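Chapter 8
Bins, Totes and Trays: Where Small Things Live

Open any workshop drawer and you meet the oldest problem in storage: how do you keep loose things together and still get at them quickly? People have been solving it with boxes for a very long time, and I think the plain open bin is one of the best answers we ever came up with. Four walls, a floor, no lid. You can see what you have, and you can reach it from above!
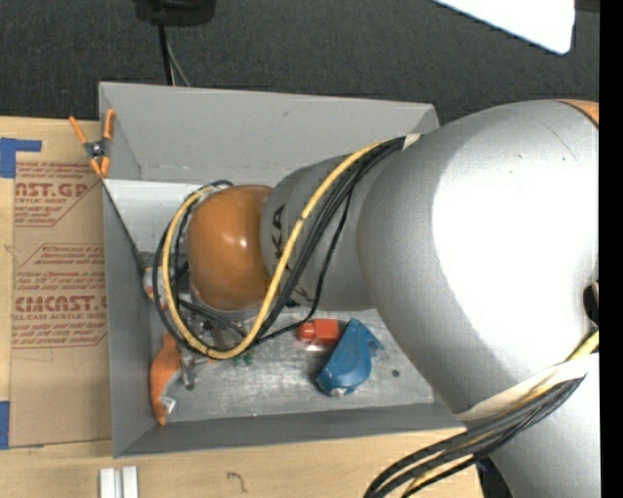

Of course, a good bin has to be the right bin. Walls that are too tall hide the contents and scrape your knuckles; walls that are too low let everything spill when the table gets bumped. Floors matter too (far more than most beginners expect), and we will spend a whole section on scratches, drain holes and what slides on what.

In this chapter you will:

measure a bin and work out its usable volume
compare tall and low walls for picking by hand
plan a bench layout for 26 kinds of small parts

Bronisława Głowacki sorted 600 mixed screws for the case study in Section 8.2, and her notes are a delight. Keep a ruler nearby as you read them.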